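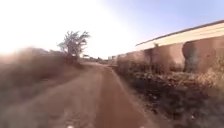

Emergency stops on the Hirkow track: frequently asked questions

This page is for operators and site hosts who use the Pudholm carrier, the small driverless vehicle that brings water cans and tools between the store and the fields. Since November we receive many questions on the stopping fault, so we answer them in one place. The page is maintained by the Pudholm support desk in Flotthorpe.

What went wrong?
On the Hirkow track the carrier made hard emergency stops when there was no obstacle in front of it. On one of these stops the load moved forward, broke the front strap and fell on the ground. No person was hurt. We treat it as a safety matter anyway, because a person walking close behind the carrier could walk into it, or be hit by a can.

How many times did it happen?
We read the logs of 968 trips. In 20 of them there was at least one stop without a cause. Of these 20 trips, 15 were in the late afternoon, in the direction of the low sun.

What was the cause?
There were two causes, and they worked together. The first is glare. When the sun is low, a large part of the forward camera picture becomes white, and the software has little to work with on that side. The second is dust on the camera window. Dust spreads the light, so the white area grows. The obstacle detector then reported a "wall" across the track and the carrier did what it should do with a wall – it braked fully.

Why did the distance sensor not correct this?
In version 9 of the software either sensor alone can ask for a full stop. This was our decision and we still think it is the safer one. The mistake was that a blinded camera was treated in the same way as a camera which sees something. These are two different situations, and they now have two different reactions.

What does the carrier do now?
If the camera is blinded, the carrier slows to walking speed, sounds the buzzer and continues on the distance sensor only. If the glare does not end after 15 seconds, it makes a soft stop and waits for the operator. A real obstacle still gives a full stop at once.

Can it also miss a real obstacle in the glare?
We asked ourselves the same question. In the logs we found no such case, but logs cannot show everything. A thin branch or a wire is difficult for the distance sensor, also in good light. Please do not let people or animals stay on the track during a run, and do not rely on the carrier to see them.

I have the old software. May I drive?
Only in the morning, with an operator walking beside it, never behind. Please do not switch off the camera check to get rid of the stops. One site did this for a week, and the carrier then went off the track into the scrub.

How do I clean the camera window?
Use a soft brush first, then a damp cloth. If you begin with the cloth, the dust scratches the plastic, and a scratched window makes the glare worse. On dry earth tracks we recommend to clean before every run. Scratched windows are replaced free of charge.

Does the sun hood help?
A little. The Hsiao hood keeps away light from above and from the side, but it cannot help when the sun stands directly over the end of the track. Check that it does not cover the buzzer holes. The first hoods we sent were around one finger too long and did cover them; ask us for the shorter one.

My carrier stopped and the red lamp is on. What should I do?
Wait until the wheels are locked – you will hear a click. Go to it from the side. Look at the load before you touch the reset button, and fasten any loose strap. Write down the time and the direction of travel, then reset. If it stops a second time in the same place, bring it back by hand with the tow bar.

Where do I send a report?
Use the form in the operator menu, under "Stops". Please send it also when you think the stop was correct. We need both kinds for comparison.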